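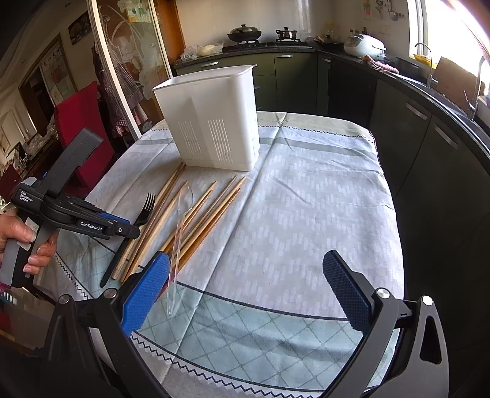

Chopsticks, a spoon and a fork in front of the white bin, with the hand-held grippers at the table.

Hand-held grippers or remote control for a utensil-sorting task?
Posted in Teaching by Demonstration, Jul 25, 2022

Our department is preparing a set of demonstrations in which utensils are picked up from a dining table and placed upright in a tall plastic bin. The work is carried out in ordinary kitchens. The utensils are wooden chopsticks, a clear plastic spoon and a black plastic fork. At present the operators use hand-held grippers. We have also been offered the use of a remote-controlled arm through the Bakton shared equipment program, and we must decide which method to adopt before the next stage of work.

To date we have 445 demonstrations by hand. Review has identified the following difficulties.

Chopsticks lying side by side are frequently picked up in pairs. The clear spoon is difficult to make out against the pale cloth in the recordings. Some operators place the jaws at the middle of the fork, while others take it near the end of the handle, and we are uncertain whether such variation is harmful. The tablecloth has sharp fold creases, and reviewers disagree on whether it should be pressed before each session.

We would be grateful for advice from members who have used both methods. We would also welcome guidance on whether the utensils should be spread apart at the outset or left in a group.

Illutex

Our laboratory has used both methods for table-clearing tasks, and we recommend that you remain with the hand-held grippers for this one. Thin objects on a flat surface require the operator to feel when the jaw pads meet the table. With our remote-control station that sensation was absent, and operators either stopped too high or pressed into the cloth. A single chopstick could take up to 2 minutes. The same operators had little trouble with the hand-held tool after a short period of practice.

With regard to your particular points:

Leave the chopsticks in a group for a substantial share of the demonstrations. If every session begins with the utensils neatly separated, the robot will not have been shown what to do when they are close together. Instruct operators to nudge one chopstick away from its neighbor with a jaw tip before closing on it, and to do so at the same unhurried speed each time.

Variation in where the fork is held is acceptable provided that each grasp ends with the fork in the bin. Hesitation is a greater concern. Demonstrations in which the operator approaches, withdraws and approaches again should be marked at review and kept in a separate folder.

Do not press the tablecloth. Creases will be present wherever the robot is eventually used.

The clear spoon remains a problem for us as well. We moved the lamp to one side, with modest improvement.

One caution applies. Confirm that your arm can reach every position your operators reach by hand. We collected 1,160 demonstrations in March and later had to set aside those in which the wrist was turned further than the arm permits.

Sarmiento

Remote control is better in my opinion. The recorded motion is the motion of the robot, so there is no question of reach. The fork should be easy either way. We did not attempt chopsticks.

Flunevar

The reply above is correct as to reach, and a mixed approach may therefore merit consideration. Our group records the majority of its demonstrations by hand and a small number by remote control on the same table, with the bin in the same place. The remote sessions serve chiefly as a check. Where the arm cannot complete a placement, the bin is moved closer and the operators are informed before they continue.

Please note also that the height of the bin matters. A chopstick held near its lower end must be lifted well clear of the rim, and new operators tend to underestimate this. We ask them to pause briefly over the opening before release.

Bakton Users' Desk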